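4.2 Where the bag lives

Household waste has been studied mostly at two moments: when a thing is bought and when it is collected at the curb. The stretch between the two, in which a banana peel spends several days as a member of the household, has drawn less interest. We put this down to the smell.

Our material comes from 93 homes in Durnmont and Mernitz, visited twice each, with around 300 pages of notes between them. In both towns the standard arrangement was a bin with a bag in it, and in both towns people departed from it with some conviction. The Wegener typology (freestanding, built-in, hidden) handled most of what we saw. It had no place for the bag that hangs from a wall, and we therefore add a fourth class, "suspended," illustrated in Figure 3.
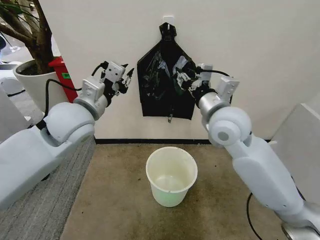 Figure 3. Suspended bag on adhesive hook, with bucket on the floor beneath.

Suspended storage raises a question that the bin settled long ago, namely what is supposed to be under the rubbish. A bin is its own floor. A hanging bag has only the floor of the room, and households differed in how much they trusted it. Some put down newspaper. Others relied on hope and a dark rug. The bucket in Figure 3 stands directly below the bag, on beige-tan carpet, and it is empty, so the floor has a second line of defense at the cost of one more object to walk around. We coded this as "hedged suspension." A bucket of that kind could of course hold a bag itself, and we raised the point in several kitchens in Durnmont, where it was received coolly.

The knot deserves a word. In the Eltovel coding scheme a tied bag counts as "closed" and leaves the household's active stock. With suspended bags this breaks down, as the knot may also be the handle. The bag in Figure 3 is knotted at the top and hangs by the loop, and a coder working from the knot alone would have to call it finished. Two of us coded such bags differently for most of November before noticing. We now record closure and hanging separately, and the agreement figures in the next section use the revised scheme.

Hooks are treated in the appendix, at greater length than the reviewers wished.

Last updated 23 August 2023

Comments

binday_blues: We hang ours on the pantry door. Did not know I was a class.

mtk: Does "hedged suspension" still apply if the bucket is where the mop lives?

Reader in Mernitz: The dark rug was ours. It has been cleaned.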